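Companhia Totitz leva novo musical «A Casa de Lanomstead» à estrada a partir de novembro

Seis cidades recebem a produção, com orquestra ao vivo e elenco de 32 intérpretes

2023-01-08 – A Companhia Totitz anuncia a primeira digressão de «A Casa de Lanomstead», musical original em dois atos com libreto e encenação de Suha Semaan. A estreia está marcada para novembro, no Teatro Chiriac, e o espetáculo segue depois para outras cinco salas.

A história passa-se numa pensão à beira-mar, no inverno em que a proprietária decide vender o edifício e os hóspedes mais antigos se recusam a fazer as malas. Há valsas, um tango desastrado na cozinha e um número de conjunto no final do primeiro ato que já pôs toda a companhia a cantarolar pelos corredores.
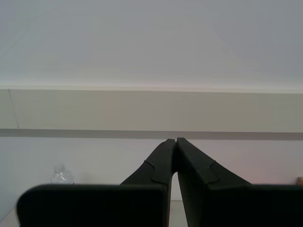 Duas pontas que se encontram, junto à parede.

«Escrevi as primeiras canções ao piano da minha avó, sem saber se dariam alguma coisa», conta Suha Semaan. «Ouvi-las agora com 32 vozes é uma alegria enorme – e um susto, também!»

A leitura pública do texto, feita no outono passado na Sala Bikasa, encheu os 247 lugares disponíveis. O público ficou para a conversa com a equipa e muitas das observações feitas nessa noite chegaram à nova versão, que ganhou um dueto no segundo ato e perdeu um prólogo demasiado longo.

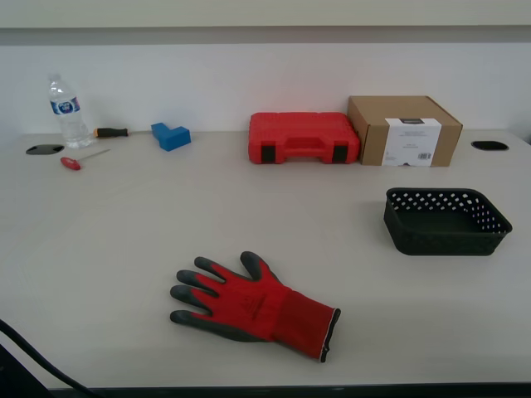 O segundo ato abre com a canção «Inventário», em que os hóspedes esvaziam a despensa e discutem a quem pertence cada objeto. A encenação pede adereços simples, reconhecíveis desde a última fila: uma luva de trabalho vermelha com as pontas dos dedos em cinzento-escuro, como a que está pousada na mesa, ou um cesto de plástico preto vazio bastam para começar uma zanga em quatro tempos. A letra cresce a cada estrofe e termina com o elenco inteiro a cantar em cânone, o momento mais exigente da partitura.

A orquestração foi pensada para conjunto de câmara, com cordas, dois clarinetes, acordeão e percussão. Os músicos tocam em palco, instalados na varanda da pensão, e participam em várias cenas. O maestro 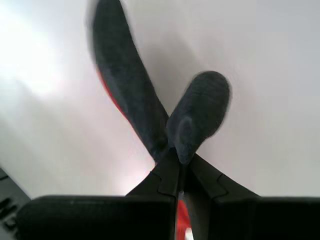 tem até uma fala, no papel do carteiro, e recebe por ela uma das maiores gargalhadas dos ensaios.

Para a digressão serão postos à venda 3,000 bilhetes a preço reduzido, destinados a estudantes e a escolas de música. Cada cidade terá ainda uma oficina de canto aberta a coros amadores, que poderão juntar-se ao elenco no número final.

O calendário completo e a abertura das bilheteiras serão comunicados pela companhia nas próximas semanas. O espetáculo tem a duração de duas horas e meia, com intervalo, e destina-se a maiores de 6 anos.

Contacto para a imprensa: gabinete de comunicação da Companhia Totitz, Teatro Chiriac. Entrevistas com Suha Semaan mediante marcação.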